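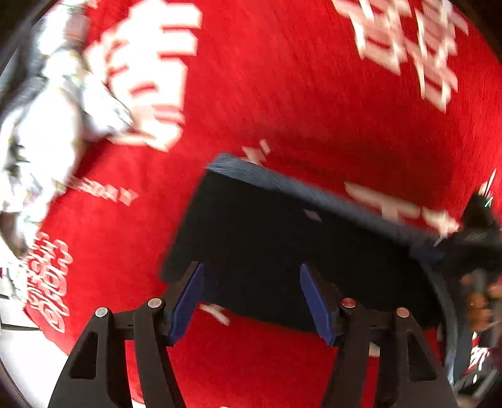

Fig. 1. Black gripper with blue pads, flat black object, red carpet.

Household Textiles and Floor Coverings
Unit 6: Carpet construction, wear and care
Course tutor: Desmond Doucet

These notes go with the second half of the unit. Read them before the workshop and bring them with you, as the sample cards refer to the same headings. Fibre identification was covered in Unit 4 and is only summarised again where it is needed.

6.1 How carpet is made

Most carpet sold for homes is tufted. Needles push yarn through a backing cloth to form loops, and the loops are either left whole (loop pile) or cut (cut pile). Latex is spread over the underside to hold the tufts in, and a second backing is usually stuck on to that.

Woven carpet is made on a loom, with the pile and backing formed together. The two names you will meet are Axminster and Wilton. Axminster places each tuft separately and can carry many colours. Wilton runs its pile yarns through the body of the cloth, so the number of colours is more limited and the carpet tends to be heavier.

Bonded and needlefelt carpets have no tufts in the usual sense. Needlefelt is a mat of fibres tangled together by barbed needles. It is common in halls, shops and display areas, and is often glued straight to the floor.

6.2 Density and pile height

Students often judge a carpet by how deep it is. Density is a better guide to wear. Bend the sample back on itself and look at how much backing shows between the rows. A short, close pile will normally outlast a long, open one made from the same fibre.

Tuft density is given as the number of tufts in a set area. Sample card A (Shek) is marked at 1,112 tufts per square decimetre and sample card C (Grider) is marked at 2,000. Both are wool-rich cut pile. Compare them by hand first, then look at the figures.

Pile weight is a separate measure and does not include the backing. Total weight does. Check which one a label is giving before you compare two products.

6.3 Colour

Yarn may be dyed before the carpet is made, or the carpet may be dyed or printed afterwards. Solution-dyed synthetic fibre has the colour added before the fibre is formed, so it runs all the way through. This is the most resistant to bleach and strong light. Wool cannot be coloured this way.

Strong reds and blues need watching for two reasons. Some will bleed if wetted with an alkaline cleaner, and some fade unevenly by a window. Always test a hidden patch: damp a white cloth with the cleaner, press it on the pile for a minute and look for colour on the cloth.

Plain colours show shading more than patterned ones. Shading is a change in the lie of the pile, and the dye itself has not altered. View the area from the opposite side of the room and the light and dark parts will often change places. It cannot be brushed out for good and is not treated as a fault in cut pile.

6.4 The wear trial

The Nalgate trial is the one we use for the coursework. Strips of carpet were laid end to end in a corridor at the Norkik building and left for 147 days, with vacuuming each evening and no other cleaning. The strips were turned end for end halfway through.

Points to take from the results sheet:
Loop pile kept its height best but held more grit.
Long cut pile flattened early – most of the change came in the first few weeks.
Underlay made more difference to the cheaper strips than to the dear ones.

The trial did not test stains, furniture marks or sunlight. Do not quote it for those.

6.5 Routine care

Vacuum slowly. Grit at the base of the pile cuts the fibres as people walk on it, and a quick pass leaves it behind. Use a beater bar on cut pile but lift it or switch it off for loop pile, where it can pull threads.

Blot spills with a white cloth, working from the outside inwards. Do not rub. Use cool water first on wool. Never use washing powder or biological liquid on wool, as the enzymes attack the fibre.

Furniture dents can often be raised with a little steam and a blunt needle. Keep the iron off the pile and let the area dry before walking on it.

Coursework

Answer both parts of Sheet 2 and attach your density readings for cards A and C. Hand in by the end of May. Late work needs a signed form from the office.

Notes revised 20 April 2026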